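Rarkano gripper kit for small parts: worth it for refilling and kitting?

Posted by Hưng Giáp

We run a small packing shop and put together office supply kits, 56 to a carton. I'm looking at the Rarkano two-finger gripper kit with the wrist camera. The dealer quoted 2000 for the set and 905 for the gripper without the camera. Most of what we pick is light: staples, clips, refill strips. Can it handle thin stuff, and do I need the camera? We already have an arm.

Loan Hầu

Depends on your arm. Check the flange first.

Wiebke Rothe

We've had the full kit since September. It does thin items fine once you set the grip force low. The default is too high for anything brittle, and staple strips will snap. Start at the lowest setting and go up one step at a time.

I would get the camera. We tried the first weeks without it and the arm kept closing next to the part. The view is narrow and anything very close to the lens goes soft, so don't plan on reading labels with it. For lining up the fingers it's good enough.

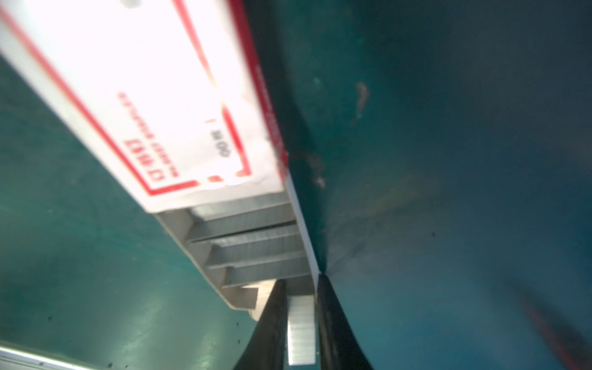 The black finger pads that come with it are okay. Ours needed replacing after a while and a pair cost us 291 with shipping, so put that in your budget. Also, the cable clip on the wrist is weak. We used a zip tie.

Setup took me about a day, mostly the software. The Fireck driver that comes on the stick was old and I had to download the new one.

Bình Đoàn

I went with the Etivura one instead. Cheaper pads, but the fingers are wider and it has trouble with small parts lying flat. For boxes it's fine. If you mostly do staples and clips I'd ask the dealer for a trial with your own parts before paying. Mine let me keep it two weeks.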